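Filed under: Home & Kitchen / Threads
Sun 24 August · posted by skesteo_kitchen
3 min read

OK so I finally have thoughts on picking a countertop, and I'm putting them all in one thread because my messages are full of people asking. Grab a coffee, this one runs long!

1/ Background for the new folks: we bought the little house on Skokomard Road in May, and the kitchen was the first thing on the list. The old counters were tile. White tile, with grout that had gone the color of tea. I scrubbed that grout with everything they sell and it laughed at me.

2/ My budget for counters was 2,000 dollars, installed. Friends told me I was dreaming. I came in at 1,642, and the big trick was remnants. Call the stone yards and ask what's left over from other people's kitchens. A small kitchen like mine fits on somebody else's scraps.

3/ I went to a yard called Atanasov out past the rail crossing. Wear closed shoes, bring your measurements on paper, and bring a cabinet door if you can get one off. I forgot the door the first time and had to drive all the way back, 20 miles each way (I was in a mood).

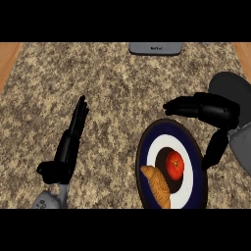

4/ Busy patterns vs. plain ones: this is where my partner and I nearly stopped speaking. I wanted plain white. He wanted speckles. I've come around to speckles, people. Crumbs just vanish. I can make toast, walk away, and feel like a person who has it together.

5/ The downside of crumbs vanishing is that you have to wipe by feel. I run my palm over the whole counter at night like I'm petting a horse.

6/ On color, take the sample home and look at it in the morning, at noon and under your ugly overhead light. The one I loved at the yard went pink in my kitchen. Like, canned salmon pink. I would have cried.

7/ Sealing! Everybody makes it sound scary. You wipe it on, wait, wipe it off. I put a few drops of water on the stone now and then, and if they soak in and leave a dark spot, it's time to seal again. The whole job takes me less time than folding towels.

8/ Edges. They'll show you a page of 13 edge shapes and you'll suddenly have opinions about all of them. I got the plain eased edge since it was included in the price. The fancy ones collect flour anyway.

9/ Someone asked about Skadudness, the peel-and-stick stuff. I had it in my last rental! It looked great for a year and then it lifted by the sink and I glued it back down more times than I want to admit. For a rental, sure. Keep hot pans off it.

10/ Last one, ask who handles the sink cutout and whether it's in the quote. Mine wasn't, and that was a fun phone call. Also get the plumber booked before the install date, or you'll be washing dishes in the bathtub like I did for most of a week.

11/ Backsplash thread is next, once I pick a tile. I've got six samples leaning on the wall and I hate four of them.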